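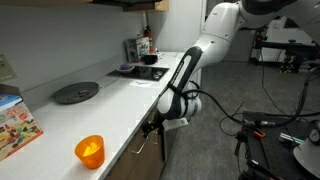 제4장 집에서 가까운 진료: 농어촌 일차의료와 방문간호

이 장을 펼친 여러분 가운데는 큰 병원이 지하철 몇 정거장 거리에 있는 동네에서 자란 분도 있을 것이고, 감기약 하나를 타려고 버스를 두 번 갈아타던 기억이 있는 분도 있을 것입니다. 어느 쪽이든 괜찮습니다. 다만 앞의 세 장에서 주로 병원이라는 건물 안의 일을 다루었으니, 이제는 그 건물까지 가는 길, 그리고 그 길을 나서지 못하는 사람들의 이야기를 조금 느긋하게 해 보려고 합니다. (급하신 분은 4.2절부터 읽으셔도 되지만, 저로서는 이 도입부를 꼭 함께 읽어 주셨으면 합니다.)

플레른몬트(Flernmont)라는 고을에서 시작하겠습니다. 산자락을 따라 길게 늘어선 이 고을에는 873명이 살고, 의사 한 사람과 간호사 2명이 보건진료소를 꾸려 갑니다. 가장 가까운 종합병원은 고개 너머 도시 베논(Venon)에 있습니다. 여름에는 고갯길이 그럭저럭 다닐 만하지만 1월이면 사정이 아주 달라져서, 눈이 내린 다음 날에는 예약한 환자의 절반이 병원에 나타나지 않는 일도 드물지 않았다고 합니다. 병원 쪽 기록에는 그저 '미방문'이라고만 남았지요. 이 짧은 단어 뒤에 얼마나 많은 사정이 숨어 있는지는 4.3절에서 자세히 살펴볼 것입니다.

이 고을의 진료소에서 오래 일한 의사 아르보 카르피넨(Arvo Karppinen)은 2020년 11월 11일에 쓴 진료소 소식지에서 이렇게 적었습니다. "혈압약이 떨어졌는데도 전화를 하지 않은 분이 계셔서 찾아갔더니, 바쁜 사람을 귀찮게 하고 싶지 않았다고 하셨다. 나는 그날 오후 내내 부엌 식탁에 앉아 있었다." 저는 수업 첫 시간마다 이 대목을 읽어 줍니다. 약을 처방하는 데에는 몇 분이면 충분했을 텐데 왜 오후 내내 앉아 있었을까, 하고 물으면 학생들의 대답이 해마다 다르고, 그 대답을 듣는 것이 제게는 이 과목을 가르치는 큰 즐거움이기도 합니다.

4.1 의료 접근성이라는 말

의료 접근성은 흔히 거리로 설명됩니다. 지도 위에 병원을 찍고 원을 그리면 누가 안에 있고 누가 밖에 있는지 금방 보이니까요. 편리한 방법이고, 정책을 세울 때에도 자주 쓰입니다. 그렇지만 같은 원 안에 사는 두 사람이라도 한 사람은 차가 있고 다른 한 사람은 없을 수 있습니다. 평일 낮에 일을 비울 수 있는 사람과 그럴 수 없는 사람도 있고요. 그래서 이 책에서는 접근성을 이야기할 때 물리적 거리와 함께 이동 수단, 시간, 비용, 그리고 도움을 청하는 데 드는 마음의 부담까지 살펴보겠습니다.

마지막 항목이 조금 낯설게 느껴질지도 모르겠습니다. 앞에서 읽은 혈압약 이야기를 떠올려 보세요. 그 환자의 집은 진료소에서 400미터 떨어져 있었습니다. 지도로만 보면 더 바랄 것이 없는 거리지요.
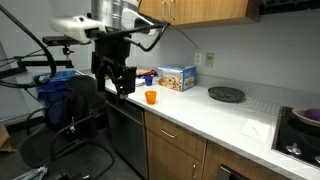
그러니 방문간호를 단순히 '병원에 못 오는 사람을 대신 찾아가는 일'로만 이해하면 많은 것을 놓치게 됩니다. 집에 들어선 간호사는 혈압을 재는 동안에도 난방이 되는지, 약봉지가 어디에 어떻게 놓여 있는지, 문턱이 너무 높지는 않은지를 함께 봅니다. 진료실에서는 "잘 지내요"라고 대답하던 분이 자기 집에서는 밤에 화장실 가기가 무섭다는 말을 꺼내기도 합니다. 이런 이야기는 문진표의 칸에 잘 들어가지 않아서, 기록하는 방법을 따로 배워야 합니다. 4.4절의 실습이 바로 그 연습입니다.

플레른몬트에서는 '나수티온(Nasution)'이라는 이름의 순회 방문 사업을 시작하면서 첫해 목표를 방문 400건으로 잡았습니다. 목표는 채웠지만 평가 회의에서는 뜻밖의 논쟁이 벌어졌습니다. 한쪽에서는 방문 건수를 더 늘려야 한다고 했고, 다른 쪽에서는 건수를 늘리면 한 집에 머무는 시간이 줄어든다고 걱정했습니다. 저는 양쪽 말이 모두 일리가 있다고 생각합니다. 인력이 그대로인데 방문을 늘리면 어디선가 시간이 줄어들 수밖에 없고, 그렇다고 오래 머물기만 하면 기다리는 집이 생기니까요. 이 논쟁의 전말과 당시 쓰인 평가표는 4.5절에 실었습니다.

한 가지 더 말씀드리자면, 이 장에는 계산 문제가 많지 않습니다. 대신 사람을 만나고 이야기를 듣는 과제가 여럿 있습니다. 처음에는 쑥스럽고 어색할 수 있어요. 저도 학생 시절 첫 가정방문에서 인사만 세 번을 하고는 준비한 질문을 하나도 못 꺼낸 적이 있습니다! 그때 주인 할머니께서 먼저 말을 걸어 주지 않으셨다면 아마 그대로 돌아 나왔을 겁니다.

이 장을 읽기 전에

다음 절로 넘어가기 전에 공책 한 쪽을 비워 두고, 여러분이나 가족이 최근에 진료를 받은 날을 하나 골라 집을 나설 때부터 돌아올 때까지의 일을 시간 순서대로 적어 보세요. 누가 동행했는지, 얼마나 기다렸는지, 가기 전에 망설이지는 않았는지도 함께 적으면 좋습니다. 가족의 경험을 쓸 때에는 먼저 허락을 구하고, 이름과 병명은 적지 않습니다. 이 기록은 4.2절에서 다시 꺼내 쓰게 됩니다.

핵심 용어: 의료 접근성, 일차의료, 방문간호, 미충족 의료, 순회 진료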